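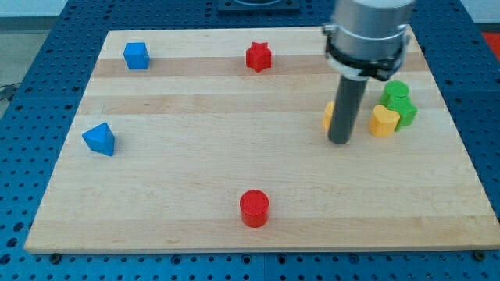

Robot arm with a rod-shaped end effector at a board of coloured blocks.

Teleoperated demonstration is a way of showing a robot a task by steering it from a distance. A person moves the arm with a joystick, a 3D mouse or a second arm, and the system records the movements together with camera views. A learning program is then trained to copy them. It differs from kinaesthetic teaching, in which the person takes hold of the arm and guides it directly.

Pushing tasks are often used because they need no gripper - a plain rod is enough to slide a block over a flat surface. They are still fairly hard to learn, as a block may turn or slip away from the rod.

The Fliltberg set, released in August 2022, holds 1,181 demonstrations of block pushing. They were recorded by 7 operators over 18 days at the Lavis workshop. A further 355 were left out of the release, mostly for dropped frames or a late start to the recording. Each one is stored with a short written instruction, such as "move the star next to the cube".

See also: Kinaesthetic teaching; Imitation learning; Bindow controller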